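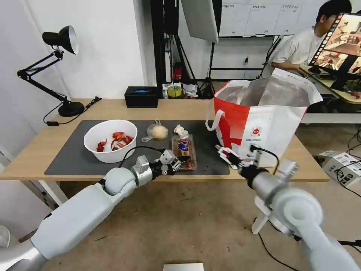

Clearing a Desk After Lunch and Packing Leftovers in an Insulated Tote

Milovan Atanasov
Updated 03/09/2022

This procedure covers a work table with a fabric or rubber desk mat, one bowl of shellfish scraps, and wrapped bakery items that are to be kept. Allow 8 minutes.

You will need:
Insulated tote with carry handles
Paper grocery bag that fits inside it
Tissues
Damp cloth
Small bag for scraps

1. Move the bowl to one half of the mat and leave it there until the food is packed. Shell pieces drip when carried, and a drip on the mat is easier to deal with than one on the floor.

2. Check that each package is closed. Press the lid of a clamshell along all four sides until it clicks. Single buns in thin plastic bags should be knotted close to the opening.

3. Throw out used tissues and loose wrappers. Do not pack them with the food.

4. Stand the tote at the opposite end of the table from the bowl, with the handles folded outward. Open the paper bag inside the tote and push it down into the corners.

5. Load clamshells first, flat, label up. Buns go on top. A bun packed under a clamshell will be crushed before you reach the parking lot. 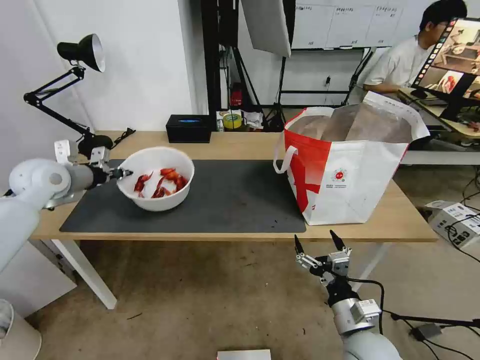

6. Fold the top of the paper bag over once. If the tote has a zipper or flap, close it. The lining slows warming but does not chill anything, so add a cold pack for food that needs refrigeration.

7. Empty the bowl into the scrap bag, tie it, and take it to an outside can the same day. Rinse the bowl in cold water before washing with soap.

8. Pick crumbs off the mat with a folded tissue, then wipe from the back edge toward you. Keep the cloth away from lamp cables and power cords.

Notes

Shell odor stays in a rubber mat longer than in bare wood. Fatos Leka uses one spoon of baking soda in a cup of water and lets it sit on the spot before wiping. Test a corner first.

Wipe the tote lining after each use and store it open.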